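Pasholm Daily Post Month

Pasholm Daily Post Month, usually shortened to Pasholm or PDPM, is a yearly blogging event in which writers try to publish one post on their personal blog every day in April. It is run from a sign-up page on the blog host Dasitz and is open to bloggers on any platform. There is no entry fee and no minimum word count.

History

The event was started by Meinir Samuel, who kept a family and gardening blog called Geterside. She had let the blog go quiet over a winter and announced that she would post every day in April to get back into the habit. Readers asked to join in, and 15 blogs took part the first year. Samuel kept a list of links in her sidebar and updated it by hand each evening.

The name comes from the street where Samuel lived at the time. It was first used as a joke in the comments and became the official title in the second year, when 82 blogs signed up. The list moved to Dasitz the following spring after the sidebar became too long to load on slow connections.
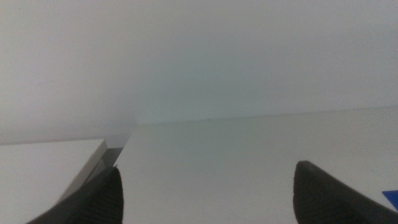 Participation grew for several years and reached its highest point with 1,457 registered blogs. It fell as many personal bloggers moved to social media and newsletters. Samuel stepped down as host in a post dated May 22, 2022, and the sign-up page has been kept by a small group of longtime participants since then.

Rules

A post counts if it is public and is dated within the calendar day in the writer's own time zone. Photo posts, recipes, and lists are allowed. Reposts of older material are not. Posts may be written ahead of time and scheduled, a point that was argued over in the early years and settled in favor of scheduling.

Bloggers who miss a day may stay on the list but do not receive the finisher's badge. A separate "weekday" track, added later, requires posts from Monday through Friday only.

Comment circles

Participants may ask to be placed in a comment circle, a group of blogs whose authors agree to read and comment on each other's posts. The largest circle on record, Nicholas, had 120 members and was split in two the next year. Some circles have continued outside the event, with members exchanging holiday cards or meeting in person.

Closing post

By custom, the April 30 entry is a thank-you post in which the writer links to favorite posts from other participants. These entries tend to draw more comments than any other day of the month.

See also

Blog carnival
Blogroll
Webring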